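June, evening, windows open

I have given up sugar, or at least I have given up announcing that I've given up sugar, and the quiet is doing everyone good. What I've taken up in its place is walking to work. It's a shade under an hour if I go by the canal and a good deal more if I go by the road, and I've been at it long enough now to have opinions about other people's dogs.

The trouble began with the bus. Kazmi, who run the buses here and also, for reasons of their own, the tile showroom next to the depot, changed the 27 over the winter so that it goes out to the retail park and back before it comes anywhere near me. I rode it through the dark months with my forehead on the window. Then the fare went up and I thought, fine, I own legs.

Week one I wore the wrong shoes. They're good shoes for standing in a kitchen at a party, and I got as far as the second lock before I understood that the left one had been built for some other foot. I spent that day at my desk in socks, with my feet pushed well back, and went to the outdoor store at lunch in shoes I had started to hate. The boy there put me on a little treadmill and watched my ankles with real sorrow. I came out with a pair of Skoraris the color of a traffic accident. They are the most comfortable things I have ever put on my body and I can't look straight at them.

Week two was blisters, from the bad shoes, arriving late like a bill. Week three it rained, and I learned that a waterproof jacket sends all of the water to the thighs. I now keep spare pants in my desk drawer, under the stapler. They're corduroy, and when I change into them everyone knows what sort of morning I've had.

But then there was a run of dry days and I have to admit I started to like it. There's a heron below the road bridge that stands there looking like it's waiting for a verdict. There's a man who runs toward me at the same spot every morning, breathing like a door, and we've moved from nothing to nodding to a sort of raised palm. I missed two days with a cold and when I came back he slowed down. He didn't stop, I don't want to overstate it, but he slowed. I was pleased about it until lunchtime.

What I hadn't reckoned on was thirst. I had always pictured hydration as a thing for people with calf muscles. It gets hot along the towpath by eight, there's no shade between the bridge and the boatyard, and the one drinking fountain has had a plastic bag tied over it for as long as I've lived here. So now I am a person who thinks about bottles. I've priced bottles. There's one in the Kimport catalog that keeps water cold for longer than I have ever needed anything to be cold, and it costs 79 dollars, and I looked at it for a whole evening the way my father used to look at boats.

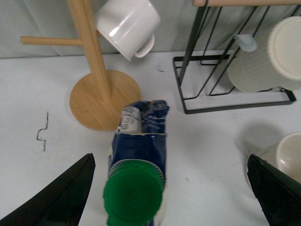
Blue wrapper, green cap.

I did not buy the 79 dollar one. I would like that recorded somewhere and this seems to be the place.

Today was the hottest walk yet and I made a mess of it. I left late, having lost my keys in my own hand, and tried to win the time back by cutting through the Drumon estate. In my head the Drumon is a shortcut. It was planned by somebody who loved a curve, and every street in it bends gently until you're facing the way you came. I passed the same hedge three times. It's a good hedge, clipped into a sort of loaf, and by the third time the woman clipping it had stopped to watch me go by. I said good morning again. She said it again too, but with less behind it.

I got to my desk 27 minutes late, damp, and with a leaf on me. The meeting I had been hurrying for had been moved to the afternoon. There was an email saying so, sent at 7 in the morning, which I would have read if I'd been on the bus like a normal person.

Walking home I was in a better mood. Evening on the canal is a different place: people out on the roofs of their boats with plates on their knees, onions frying somewhere, the water that thick green it goes when it's warm. The heron had changed banks. I tried to work out how far I've walked since I started and got as far as weeks times days times two before a bicycle came up behind me and rang its bell in a tone I didn't care for. It's a lot, anyway. If I'd gone in a straight line I'd be well into another state, with no clean pants and nobody expecting me at a desk.

My knees have started making a noise on the stairs. It's a small noise, like someone opening a bag of chips in another room so as not to share. I looked it up and one website said this was normal and the next said to see a doctor and had an ad for a stairlift. I've decided to believe the first one.

I weighed myself, too, which I'd promised not to do. After all this I am up almost a pound. I'm going to say it's muscle. I'm going to say it's the shoes. It could also be the cinnamon roll from the boatyard café, which opens at 9 on the way in when I'm late, and which I had not been counting as sugar since I eat it standing up.

Tomorrow: find the other sock, put the keys in the bowl, stay out of the Drumon. Ask at the café if they'd fill a bottle. Cut toenails, since the big one on the left is making a case for itself.

It's still too warm to sleep and somebody across the way is practicing the trombone, the same four bars, and getting the third one wrong.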